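Student Project Report
Assistive Robotics Practicum, Final Report
Project title: Investigation of a Grip Release Fault During Two-Arm Bed Making
Submitted by: Gwion Maddocks
Submitted: 2020-07-16

Summary

This report concerns a fault recorded during the practicum project on household bed making with a two-arm robot. During a supervised trial in May, the left arm continued to pull on a bed cover after the operator had commanded the gripper to open. The cover was drawn over the near edge of the mattress and the wrist cable of the same arm was caught in the fabric. The operator pressed the emergency stop. No person was hurt. The robot sustained damage to one cable connector, and trials were suspended until the cause had been identified and the operating procedure revised.

The report sets out the circumstances of the fault, the investigation that followed, the cause as far as it could be established, and the changes now in force. It also lists matters that remain open.

1. Background

The Hosasska project was set up to study whether a robot could carry out the finishing stages of bed making under remote operation: straightening the top cover, squaring its corners and clearing loose items from the surface. The operator controls both arms from a station outside the room and works from a head camera view. A second student, the floor observer, remains in the room with a wireless stop button.

Control software for the arms is supplied through the Lisix package used in all practicum projects. Grip commands pass through a separate program, Garnum, written by an earlier student group and adopted for this project with small changes. Garnum receives the open and close commands from the station, compares them with the measured finger position, and reports a grip state back to the operator.

2. Description of the Task

Each trial begins with the bed made up and the top cover left slightly out of place. The left gripper takes hold of a near corner, lifts it clear of the mattress, and sets it down in line with the foot of the bed. The right gripper may hold a second item during this stage. Working with one hand occupied was included in the test plan at the request of the supervisor, as it reflects how the task is often done by a person.

The corner stage is the most demanding part of the work. The cover used is thick and fleecy, and it compresses under the fingers, so that a closed grip on fabric gives nearly the same finger position as a closed grip on nothing. The operator must judge the hold mainly from the movement of the cloth. The cable at the left wrist also forms a loop above the arm, and this loop comes close to the bedding when the arm is extended low and forward.
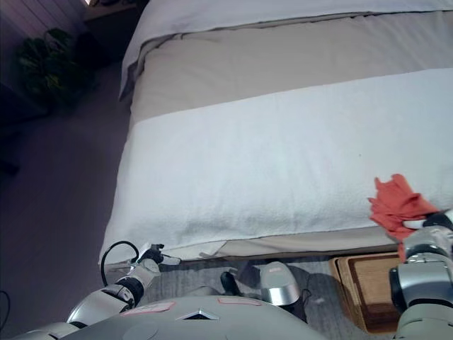
3. The Fault

The fault occurred in the third trial of the session, during the corner stage. The sequence below was taken from the station log and from the written statements of the operator and the floor observer.

The operator closed the left gripper on the corner and lifted it. The corner was set down and an open command was sent. Garnum reported the grip state as "open" at the station. The operator, relying on this report, began to withdraw the arm toward the robot.

The fingers had not opened. The cover moved with the arm, and the slack fabric rose against the wrist cable. The floor observer called out when the cover began to slide. The operator sent a second open command, which had no effect, and then pressed the emergency stop. The log shows an interval of 3 seconds between the start of the withdrawal and the stop.

The observer's wireless button was not pressed. In her statement the observer explained that she had understood the operator to be in control of the situation and had not been certain that the movement was unintended. This point is taken up in Section 5.

4. Investigation and Cause

The robot was left powered down until the position of the arm, the cover and the cable had been recorded. The fabric was then released by hand using the mechanical release on the gripper. The cable connector was found to be bent and was replaced.

Three possible causes were considered: a mechanical jam from fibers in the finger joint, a loss of the command between the station and the arm, and an error in the reported grip state.

The finger joint was opened and inspected. A small amount of lint was present, but the joint moved freely and the lint was not considered sufficient to hold it closed.

The command log showed that both open commands had left the station. The first did not reach the gripper controller within the permitted time of 150 milliseconds and was discarded. The second was rejected for a different reason: Garnum already held the grip state as "open" and treated the command as a repeat.

The error therefore lay in the way Garnum set its state. The program changed the state when a command was sent and did not wait for the finger position to confirm it. The position check described in the program notes had been switched off in an earlier version, apparently to prevent false warnings on soft materials. The present group had not read that part of the code before adopting it.

The fault was reproduced on the bench with a folded towel in place of the cover. By delaying the first command on purpose, the group obtained the same false report in 8 successive attempts. With the position check restored, a delayed command produced a warning each time and the second command was accepted.

5. Contributing Factors

The delayed command was the starting point of the fault, but several conditions allowed it to develop.

The operator had no independent sign that the gripper was open. The fingers are partly hidden by the fabric during the corner stage, and the station display showed only a single word.

The left wrist cable was not secured along the arm. The pre-trial checklist asked for cables to be "clear of the floor" and made no mention of the space above the forearm.

The instructions to the floor observer were incomplete. They described when the stop button must be pressed in case of contact with a person, but gave no direction for unexpected movement of an object. The group accepts that this omission was its own – the instructions were drafted by the author of this report.

6. Corrective Measures

The following measures were approved by the practicum supervisor, Dr. Seixas, before trials resumed.

The position check in Garnum has been restored, and the grip state now changes only on confirmation from the fingers. Until confirmation is received, the display reads "unconfirmed" and arm withdrawal is blocked.

A repeated open command is always passed to the gripper, whatever state is held.

The left wrist cable is now clipped along the forearm, with enough slack for full rotation of the wrist. The checklist has been amended to cover both arms.

The floor observer is instructed to press the stop button on any movement that has not been announced. The operator announces each grip, lift and release aloud.

7. Matters Outstanding

The cause of the delay in the first command has not been found. The network record for the session was overwritten before it could be copied, and later tests did not show a delay of the same length. The group recommends that network records be kept for the full term of any future project.

The restored position check gives occasional false warnings on the fleecy cover. These slow the work but present no hazard. A force reading at the fingertips would give a more reliable result, and a request for suitable sensors has been filed with the equipment office.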